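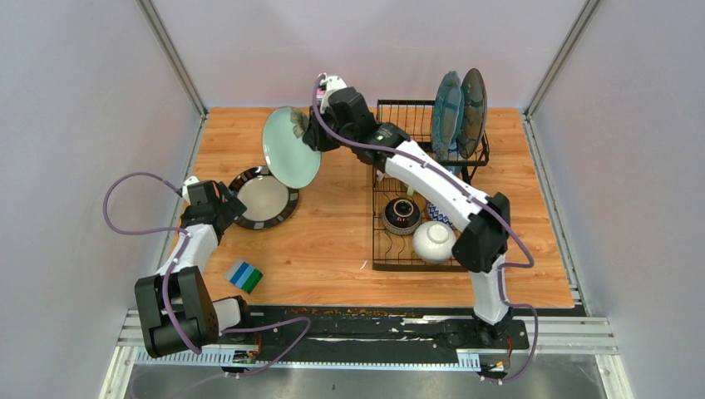 Chapter 2: What a Pattern Is For

Ask people why a dinner plate has a border and most will tell you it looks nice. Ask a potter and you may hear about the chips, smudges and wobbly rims a busy border can hide. Ask an accountant and you'll get the price per plate. This chapter sides with the potter, mostly, though the accountant gets the last section and will probably gloat.

Repeating patterns are older than factories and a good deal more patient. A weaver in the town of Carrilho once had to plan 1,484 threads before making a single diamond. The painter who copied her cloth onto a bowl needed a brush and a free afternoon. Even so, he kept the feathered edges, which in cloth come from dye creeping along the yarn. Paint on clay has no such excuse.
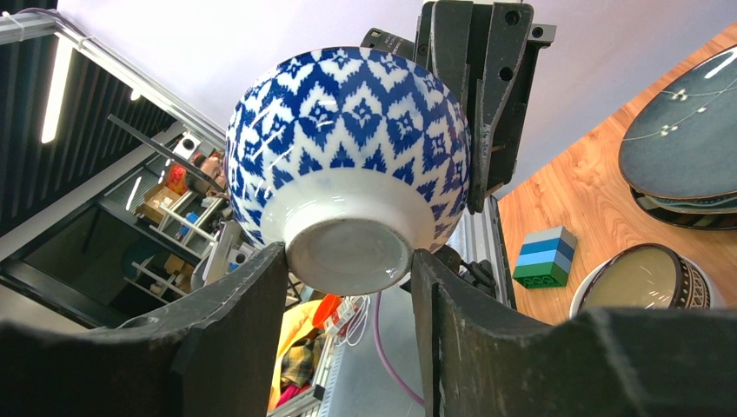

2.1 Borrowed Edges

When a design moves from one material to another, it drags its old habits along. Zigzags survive the trip well. So do rows of triangles, which fill the awkward strip where a pattern would otherwise have to stop and explain itself. Before reading on, find a decorated dish at home and decide which craft its pattern was stolen from.

Comments

Halvard Holmgren: My dish has geese on it. Please advise.

Leonor Matos, 8 February 2022: Used this with my evening class. Section 2.1 started an argument about wallpaper.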